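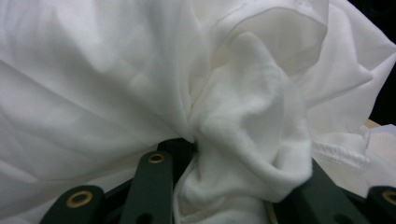 Griltex has opened a comparison trial of 2 hand-held grippers for soft goods at its Greranska test hall. The Getau tool, with four dark green fingers, is being run on white knit garments, and it clamps the cloth as a gathered bunch between the fingers while the remaining fabric spills over them. The second tool, a flat parallel-jaw unit, is run on the same garments by the same operators.

Each garment is picked 15 times per tool from a crumpled start position. A pick is scored as held if the garment stays in the grip for 20 seconds after lifting. Slips, double picks and grips on a hem or seam are logged separately. Camera height and lighting are fixed for the whole trial.

"Flat jaws need an edge to close on, and a crumpled shirt seldom offers one," said Ji-hoon Han, test lead at Griltex. "We want to know how much that costs in missed picks."

Garments are supplied by the Dambrauskienė laundry. Results will be released in March, together with the scoring sheets. Integrators may request access to the raw logs through the Griltex press desk.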